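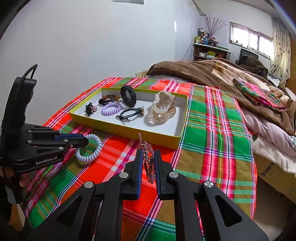 It's the coiled ties that disappear first, one shopper at the Catenmont hair accessory swap reckoned on Saturday, and she had come early to get two of them. By lunch the coil bin was down to a handful, and people were still coming through the door!

The swap, in the back hall of the Verstraete building, drew 200 visitors, easily its best turnout yet. The idea couldn't be simpler: bring the clips, ties and headbands you never wear, hand them in at the front table, and take home the same number of somebody else's. Entry was $2, and kids got in free.

By closing time 3970 pieces had come across the table. Plain black elastics made up a big share, but the sorting trays held some real finds too (stone-studded clips, beaded bands, ties with little ornaments on them), and the sparkly stuff had its own small crowd all afternoon.

A repair corner run by Futier, the bead shop on Mill Street, put 80 broken pieces back in shape, mostly clips with missing stones and bands that needed restringing.

Leftovers go to the school drama club for its costume box. The next swap is set for November, same hall, doors at 10 a.m. Scarves will be welcome too.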